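Stop distance in front of mirrors – what's your rule?

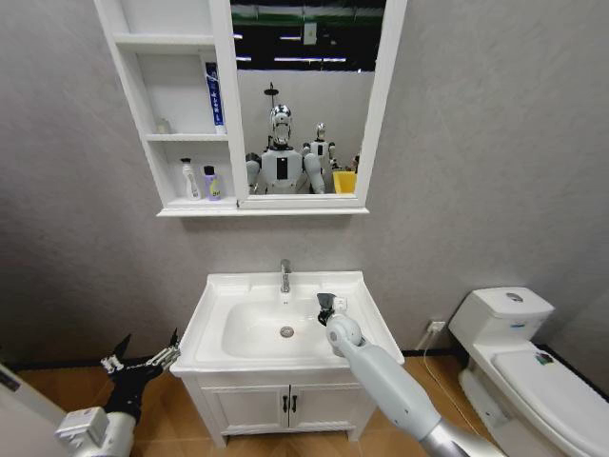
Plarnberg Home Robotics Club – Practice & Safety board

wcordeiro
Writing up the bathroom page of our house rules and I'm stuck on one line. My draft says the arm stays 300 mm from any mirror unless the person on the stop button has called it clear. The mirror cabinet over the sink shows the second humanoid standing behind the first, and I don't want anybody's person detector or depth map treating that as more room to move in. Too strict?

janaina_b
Too strict for that vanity, I think! The gripper is already over the rim of the basin, and if you want the toothpaste off the middle shelf you're going to be right beside the glass. I'd mask the mirror in the map and cap the speed.

wcordeiro
Masking is fine until somebody moves the cabinet or opens it. Distance is dumb but it's easy to check with a tape measure.

osvaldo18
With Wellington on this one. At Hamen we had the mask AND the distance (600 mm for the first month, then we cut it down) and I never missed the extra space. My bigger gripe is two robots powered up in one small room. Our sheet says one live, the other on brake, and a stop button for each.

janaina_b
One button that kills both, please. I don't want to be picking the right one in a hurry.

osvaldo18
Hmm, okay, I could live with that if it's wired and not on the tablet.

tarcisio.b
Can we add cables? There's a thin white one coming off the outlet between the vanity and the toilet, right down by the floor. Our rule is nothing loose in the foot zone – clip it or unplug it before anyone walks a robot in.

wcordeiro
Good one, adding it. So the draft now has 300 mm plus the mask, one wired stop for both, and cables clipped. Janaína, I'll put your speed cap in as an option and we can fight about the number in February.

janaina_b
Deal, but I'm still voting against the 300 :)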